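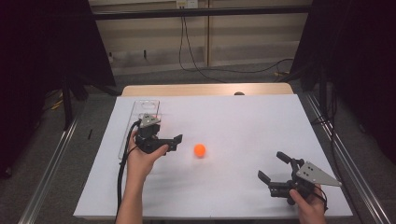 My sister thinks I've gone soft in the head, and that no sane adult gives up a washing machine on purpose. She said as much over the phone in August, when I told her I'd be using the launderette in Dallau for the rest of the year, and she hasn't let it drop.

In my defence, the old machine had died mid-cycle with all my towels in it. The repair quote came to more than I'd paid for the thing, so I bundled the lot into a suitcase and wheeled it down the hill to Girka, the launderette next to the chip shop. I'd walked past it for years and never gone in.

Well, I loved it! It's warm, for a start (my flat isn't), and it smells of hot cotton and somebody else's fabric softener. There's a long bench down the middle, a shelf of swollen paperbacks and a change machine that sulks if your note has a crease in it. A big wash takes four pounds in coins and the dryers eat twenty pence pieces like crisps. I've learned to bring a purse that does nothing else.

What I hadn't reckoned on was the talking. At home, washing is a thing I shout at from another room. At Girka I've been taught how to fold a fitted sheet (I still can't, but I've been taught), told which butcher to avoid and given half a marrow. A man waiting for his duvet once explained the whole offside rule to me using socks.

The place has a bit of history too. It opened as Chauhan, and you can still make out the old name in the paint over the door when the light's low. The folding table dates from then, and the regulars are fierce about it. Don't put your coffee on it. I did, once.

I did go and look at new machines, mind you. The Brutix shop had one I rather fancied, reduced by £200, with a door that swings the right way for my kitchen. I opened and shut it a few times and then went home without it.

My sister is getting me one for my birthday, she says, whether I like it or not. I'll probably say thank you and plug it in. But the duvet won't fit in it, nor will the big blankets, so I've told her I'll be keeping the coin purse.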